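The table that lasts a lifetime, and other things shops say

By Ognjen Bošković
2023-08-13

My parents bought one dining table in their whole married life. It was ugly and it weighed as much as a cow, and when they moved to the flat it went to my cousin, who still swears at it. I mention this because every furniture seller in the country now wants me to believe that I am buying that table, and I would like to know why the price has gone up and the weight has gone down.

The phrase to watch is "for life". Osmont prints it on the swing tag. Giveo puts it in the window, in letters taller than my nephew. Stojanovska, who used to sell perfectly decent kitchen chairs and leave it at that, now has a page on its website about heirlooms. I asked all three what the promise meant if a leg came loose. Osmont sent me a guarantee that runs for 10 years and leaves out the finish, the joints "under unusual load" and anything that happens near a radiator. Giveo's runs for two. Stojanovska sent me the page about heirlooms again.

Two years is a short life, even for a hamster.

The guarantees are at least written down. The oils and waxes are where things get properly foggy. In April I went to a care evening put on by Prurneo, which sells a tin of something golden at a price I won't repeat in case my wife reads this. We were told that wood is thirsty. We were told it needs to breathe. A man in a nice apron said that untreated tables "give up", and people wrote it down. I asked him what the tin did that a cheaper oil didn't, and he talked for a good while about bees.

I have nothing against bees. I have used plain hardwax oil from the builders' merchant on my own table for years, badly, usually with the radio on and the wrong cloth, and it has put up with hot plates, homework and a leaking vase. There is a white ring by my chair that I no longer see.
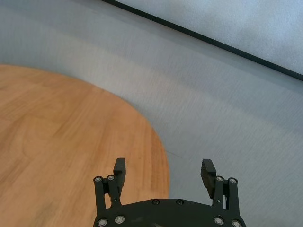 Does a wooden table need oiling every month?

Most don't. An oiled top in daily use can be done when it starts to look dull or when water stops beading on it, and for many homes that means once or twice a year. A lacquered top shouldn't be oiled at all, as the oil can't get in and will only sit there going sticky.

You will have to work out which one you own, and the label may not help. Of the tables I looked at in the Giveo showroom, several were sold as "naturally finished", a term that the assistant told me covered both kinds. She was very kind about it. She also tried to sell me the monthly oil.

Then there is sanding, the old answer to everything. Solid wood can be sanded back again and again. Veneer can't, or not by me, and a good deal of what is sold as "real wood" is a thin sheet of it over something else. That is no crime. A well-made veneered table is often steadier than a solid one, which will swell and shrink with the seasons and may split if you park it against the boiler. I only object to paying solid prices for it and reading about my grandchildren on the tag.

If you want a table that will still be standing in 20 years, look underneath before you look at the top. Give it a shove. Ask how the legs come off and whether the bolts are a size you can buy elsewhere. Second-hand shops are full of big, plain tables that people no longer have the room for, and they have already done their lasting.

My cousin's is available, if you can bring a van and somebody strong.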